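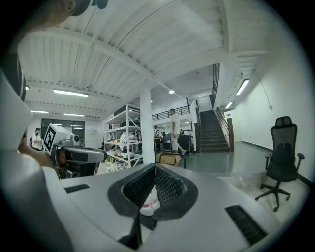
A reader wrote in after my last post to say that paying for a ready-made hand-held gripper kit is a waste of money, that any decent workshop could print one over a weekend, and that the only hard part is getting people to keep using it once it stops being fun. I've been chewing on that ever since, partly because I agree with the last bit so much.

So, the kit. It's the Flindska pair, which we rented through Verkex for the Ismail project (yes, we name our projects after whatever is on the whiteboard that morning, don't ask). You get two grippers, one for each hand, plus chargers, a hard case and a login for Meltico, the service you upload your recordings to. You do the job yourself with the grippers in your hands, the cameras record it, and later on somebody tries to teach a robot arm to do the same thing. I'm the person doing the job with my hands. I do not teach the robot anything, and please stop emailing me about training settings!

First impressions were good. The bodies are white and pale gray plastic with a marker cube standing up on top, and they look more finished than I expected from a rental. They aren't tiny, though. I kept bumping the two together for the first couple of days, especially when both hands had to meet in the middle, like holding a bag open with one and dropping something into it with the other. You learn to come in at an angle. My knuckles learned faster than my brain did.

The grip itself is lovely. There's a bit of spring to it and the fingers close where you think they're going to close – I can't say that about the last set we tried, which always felt like using salad tongs through a mail slot. Picking up anything soft is easy. Flat things are awful. If you need to get a sheet of paper or a thin lid off a table, slide it to the edge first and grab it from there. I wish the manual had said so, but the manual spends most of its pages on how to pack the case.

Now the complaints, and I have a few. The markers want a clear view. If I turn my wrist too far or lean over my own hands (I'm a leaner, I can't help it), Meltico flags the recording as "tracking lost" and throws the whole thing out, even if it went wrong in the very last second. Couldn't it keep the good part? I asked support and got a polite reply saying it was on their list. Maybe it is.

Then there's the noise the left one makes when it starts up, a kind of small cough, and the right one doesn't do it. Verkex said both are fine. I've decided to believe them. And the wrist strap is fiddly and too long, so I tuck the end under itself, and by lunch it has come out again and is flapping around in front of everything.

Our goal on Ismail was 1,000 recordings and as of Monday I had 471 that passed the check. That sounds like a slow pace and it kind of is, but a good share of the early ones were me figuring out how fast to move. Too slow and your arm shakes. Too quick and the video smears. What works for me is the speed I'd use to set a table for guests I like – not dawdling, no rushing, no slamming. Once I had that, the rejected pile shrank a lot and I stopped swearing at the upload page.

My shoulders have opinions too. A long morning is okay, a long morning and a long afternoon is a bad idea. I now do short runs and put the grippers down in between and walk around, get a coffee, bother people at their desks. If you're planning to hire folks for this kind of work, budget for breaks. I know that isn't a feature of the product, but the kit's brochure has a smiling woman using it standing up all day and I would like a word with her.

Back to my reader, then. Could a workshop build this? The plastic shell, sure, I'd bet on it. What we're paying for is that the two sides are already matched up and the recordings from both arrive lined up with each other, and I never have to think about it. The one time I tried a homemade pair at another place, we lost a whole afternoon to a clock setting. I would rent the Flindska again just to never have that afternoon again. Would I buy it? Probably not at the price they quoted us, and I'd want the strap fixed first.

The rental runs out at the end of March and I still have a heap of recordings to do, mostly the two-handed ones I've been putting off. If anyone has found a better way to pick up a thin lid, the comments are open. And if you know how to shorten that strap without cutting it, I'd love that even more, it's in my way right now.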